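House Rules for Robots, Picture by Picture
Luvthorpe robot club gallery, June

Hi all! I've been promising to put our good practice rules somewhere people will look at them, so I'm pinning them up in the gallery. We're up to 19 rules now and I'm not going to make you read every one. I picked the few I get the most email about. The full sheet is on the Jiltent board, and if you were at the Huvau meetup you already have a copy in your bag.

Most of what we do is in simulation first — it's cheap, and I can run it from my couch in my slippers. The rules apply there just the same. If you wouldn't let the arm do it in a real bathroom, don't let it do it in a rendered one.

Rule 4: Know what's next to your target
A bathroom run in the simulator, with a Franka arm holding a flat metal tray just over the toilet tank and a magenta spray bottle lying right beside it. List every neighbor object in your task file, even the ones you don't plan to touch, and count a bump against any of them as a fail.
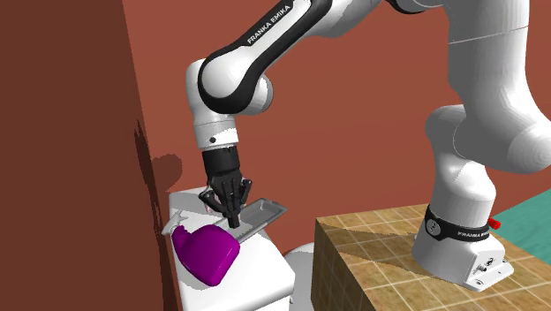
Rule 7: Slow down near hard surfaces
My own setting is 10 percent of top speed for the last bit of any approach to a tank, a counter or a tiled ledge. James (that's our task server, for the new folks) will take a higher number without complaining, so please check it yourself before you hit run.

Rule 12: Keep the bad runs
We ask for 40 runs per task before you post a score, and the flops go in the folder along with the good ones. The archive holds 1150 runs now and I love poking around in the failures! Write down the random seed too. I forgot mine all spring and had to redo a whole set.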